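Clurneck Reuse Hall to Stay Open on Sundays After Trial

25 Sep 2022

The Reuse Hall in Clurneck will keep its Sunday opening through the winter. The district office confirmed the decision this morning, when the doors opened for the last day of the trial period. From next month, Sunday will be a normal opening day, with the same rules and the same prices as on the other days.

The hall takes in used furniture from households in Clurneck and in the villages of the Hurkuvdale valley. Tables, chairs, shelves and beds are checked, cleaned and, if necessary, repaired, and after that they are sold at a low price. The trial began in May, after many residents wrote to the district that they could not come on working days. People who live higher in the valley had a special difficulty, for the bus from Hurkuvdale reaches the town late in the morning and the hall was closing early on Saturdays.

According to the figures which the district published together with the decision, the hall received 4,000 pieces of furniture since the trial started, and 887 of them were brought on a Sunday. Tables and chairs make the biggest part. Wardrobes are the most difficult to sell again, as many flats in the old part of the town have narrow stairs, and a large wardrobe can stay in the hall for months before it finds a new owner. 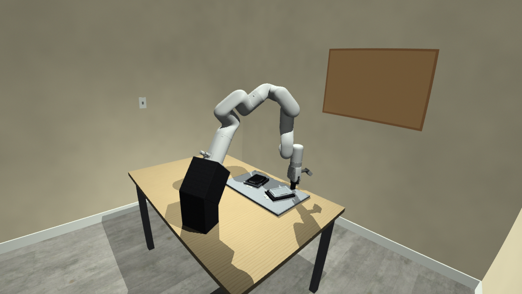
What will change

Visitors will be able to bring furniture on Sundays from ten in the morning until three in the afternoon. The selling area will stay open one hour longer. Until now both parts were closing at the same time, and this caused queues at the gate, with cars waiting to unload while other cars were waiting to load.

The limit remains five pieces for one household on one day. A set of chairs counts as one piece if all the chairs are the same. People who must empty a whole house, for example after a death in the family, can ask for a separate appointment. This must be done by telephone or at the desk, and the district asks to be informed at least one week before.

The delivery service is also changed. Up to now the van went only to addresses inside Clurneck. From next month it will go to Hurkuvdale as well, on the first Sunday of each month, for a fixed price. Buyers must be at home to receive the furniture, and the driver does not carry it higher than the ground floor. Anyone living upstairs should arrange for help in advance.

Repair corner becomes permanent

The repair corner, which was opened as a part of the trial, will stay too. It has a workbench with hand tools, and visitors may use it without payment for small repairs: a loose leg, a drawer that does not close, a chair that needs new glue. Glue, screws and sandpaper can be bought at the desk. Machines for sawing are not available to visitors, and pieces that need sawing must be left for the staff.

In the trial period the most common problem was old varnish. Many tables come with a sticky surface, and their owners think that they must be thrown away. In most cases washing with warm water and a little soap is enough — the stickiness is often only kitchen grease which has collected over the years. If the surface is still sticky after it has dried well, the varnish itself has become soft and must be taken off. A short leaflet about this is available at the desk, and a second leaflet, about removing rings left by hot cups, is being prepared.

The staff also ask visitors to be careful with thin veneer. It is easy to sand through it in one minute, and afterwards it cannot be made good again. Who is not sure if a table is veneered or solid can look at the edge and the underside. When the lines of the wood continue from the top over the end of the board, it is usually solid wood.
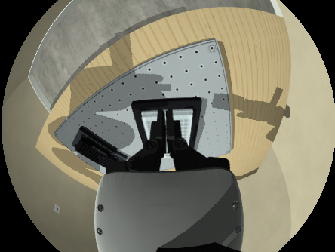 A course in basic furniture care will start later in the autumn. It is given by the Shimada workshop, a small joinery in the town which has already held two open afternoons at the hall. The course has three evenings and covers cleaning, gluing and waxing. Participants may bring one small piece of their own, such as a stool or a bedside table. The places are limited, and residents of the district have priority until the middle of next month. After that date the remaining places are open to everyone.

Costs and complaints

Not all residents were content with the trial. In the street behind the hall several households complained about noise from the unloading, above all early in the day. The district has now moved the unloading gate to the side which faces the railway, and drivers are asked to turn off the engine while they wait. A request to keep Sunday for selling only, without any unloading, was discussed but not accepted.

The additional wages for Sunday work will be paid from the income of the hall. Prices of small furniture will therefore go up a little, while prices of beds and of children's furniture stay the same. The district says it will look at the costs again next spring.

Neighbouring Druvcombe is following the matter with interest. The town has no reuse hall of its own, and its residents are at present not allowed to leave furniture in Clurneck, although they may buy there. The two districts have agreed to talk about a common arrangement, but a date has not been fixed. Until then, the staff must continue to ask for proof of address at the gate.

The hall is closed on Mondays and on public holidays. Upholstered furniture is accepted only if it is dry, without tears and free from strong smell. Mattresses, electrical appliances and garden furniture of plastic are not accepted and should be taken to the recycling yard on the Druvcombe road.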